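지역 언론 페이지 삭제 문제, 여러분은 어떻게 보십니까

게시판: 미디어와 표현의 자유

작성자: lurdes_p
안녕하세요. 한국어로 긴 글을 쓰는 것은 아직 조심스럽습니다. 틀린 표현이 있으면 너그럽게 읽어 주십시오.
제가 사는 프레스트브리지(Prestbridge)에는 작은 지역 신문이 있습니다. 종이 신문은 한 달에 한 번만 나오고, 매일의 소식은 로르코프(Lorkov)라는 소셜 플랫폼의 페이지로 전합니다. 그런데 5월에 그 페이지가 없어졌습니다. 편집장 테레자 파체쿠 씨는 아침 7시에 로그인을 하려다가 "커뮤니티 기준 위반"이라는 한 줄만 보았다고 합니다. 어느 글이 위반인지는 적혀 있지 않았습니다.
신문은 그 전에 항만 노동자들의 파업을 여섯 번에 걸쳐 연재했습니다. 저는 그 연재와 삭제가 관계가 있다고 생각합니다. 증거가 있느냐고 물으시면, 없습니다. 그렇지만 아무 설명도 없이 삭제하면 사람들은 이렇게 의심할 수밖에 없습니다.
여러분의 의견을 듣고 싶습니다.

작성자: 부두옆집
연재 저도 읽었습니다. 4회가 제일 셌죠. 하청 업체 이름까지 다 나왔으니까요. 그 글 댓글란이 거의 전쟁터였는데, 제 생각엔 댓글 신고가 쌓여서 페이지가 같이 날아간 것 같습니다.

작성자: khuong_v
의견이 조금 다릅니다. 저는 베트남 출신이고 예전에 다른 회사에서 게시물 심사 일을 했습니다. 그때 한 사람이 하루에 500건을 보았습니다. 한 건에 몇 초입니다. 그 속도에서는 정치적인 의도를 가질 시간도 없습니다. 신고가 많이 들어온 페이지는 자동으로 위에 올라오고, 피곤한 사람이 버튼을 누릅니다. 음모보다는 부주의에 가깝다고 봅니다.

작성자: lurdes_p
khuong_v 님, 경험을 나누어 주셔서 감사합니다. 그런데 부주의의 결과가 늘 같은 쪽에 떨어진다면, 그것을 계속 부주의라고 불러도 됩니까? 항만 회사의 홍보 페이지도 같은 댓글 싸움이 있었는데 그대로 남아 있습니다.

작성자: khuong_v
좋은 질문입니다. 신고를 조직적으로 하는 쪽이 이긴다, 이것은 저도 인정합니다. 회사는 직원들에게 "신고해 달라"고 부탁할 수 있고 작은 신문은 그렇게 못 합니다. 하지만 그 경우에 책임이 플랫폼에만 있는지는 따로 생각해야 합니다.

작성자: 셰리
근데 왜 남의 회사 서비스에 신문사 전체를 올려놓습니까? 로르코프는 사기업이고 약관에 동의하고 쓴 거잖아요. 자기 홈페이지 만들면 끝나는 얘기인데요.

작성자: 부두옆집
말은 쉽죠. 홈페이지는 있어요. 하루 방문자가 200명이라 그렇지. 우리 어머니만 해도 로르코프에서 안 보이면 신문이 폐간된 줄 아십니다.

작성자: 셰리
그건 독자 습관의 문제고요. 검열이라는 말은 정부가 막을 때 쓰는 겁니다. 아무 데나 붙이면 진짜 검열을 말할 때 힘이 빠져요.

작성자: correia_abilio
말의 정의를 두고 싸우면 끝이 없습니다. 저는 법을 공부한 사람으로서 절차만 보겠습니다. 제 생각에 필요한 것은 다음과 같습니다.
첫째, 삭제하기 전에 운영자에게 연락할 것.
둘째, 문제가 된 게시물을 특정할 것.
셋째, 이의 신청을 사람이 읽을 것.
넷째, 답변 기한을 정할 것.
이 네 가지 중에서 이번에 지켜진 것은 하나도 없습니다. 검열이라고 부르든 아니든, 지방 의회가 플랫폼에 질의서를 보낼 이유는 충분합니다.

작성자: 셰리
지방 의회 질의서에 그런 회사가 답을 하겠어요? 스터킴빌(Sterkimville)에서도 보냈다가 자동 응답만 받았다던데.

작성자: correia_abilio
답을 안 한 것도 기록으로 남습니다. 나중에 소송을 할 때 그 기록이 필요합니다.

작성자: lurdes_p
진행 상황을 조금 알려 드립니다. 파체쿠 편집장님은 이의 신청을 두 번 하셨고, 두 번째 신청에는 연재 원문을 전부 붙였습니다. 그리고 어제저녁 공개 모임이 있어서 저도 다녀왔습니다. 분위기는 생각보다 차분했습니다. 항만 노동자 쪽에서도 오셨고, 연재를 싫어하는 분도 오셨습니다.

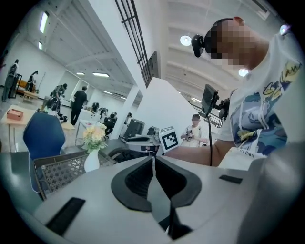 제일 오래 이야기한 문제는 보관이었습니다. 페이지가 없어지면 글뿐만 아니라 독자들이 보낸 제보와 옛날 댓글도 같이 없어집니다. 카롤리나 에스테베스 씨가 연재 기사는 모두 따로 저장해 두셨지만, 댓글은 저장한 사람이 없었습니다. 파업에 대한 주민들의 증언이 거기에 많이 있었기 때문에 저는 이 점이 가장 아깝습니다.

작성자: khuong_v
댓글은 회사 서버에 한동안 남아 있을 수 있습니다. 제가 일한 곳은 그랬습니다. 로르코프는 모르겠습니다. 이의 신청서에 "자료 보존 요청"이라는 말을 꼭 넣으십시오. 복구 요청과 다른 부서가 읽을 가능성이 있습니다.

작성자: lurdes_p
몰랐던 내용입니다. 오늘 편집장님께 전달하겠습니다.

작성자: 셰리
보존 요청은 저도 찬성합니다. 검열이란 단어에는 여전히 반대하고요. 그리고 이참에 이메일 소식지라도 시작하라고 전해 주세요. 나오면 구독은 하겠습니다.

작성자: 부두옆집
셰리 님이 구독을 하신다니 연재 7회도 나와야겠네요. 저는 어머니 이메일부터 만들어 드려야 합니다.

작성자: correia_abilio
질의서 초안은 제가 쓰고 있습니다. 시핸(Sheehan) 지역의 신문도 비슷한 일을 겪었다고 들었는데, 혹시 그쪽 편집부 연락처를 아시는 분은 쪽지를 주십시오. 두 사례를 같이 적으려고 합니다.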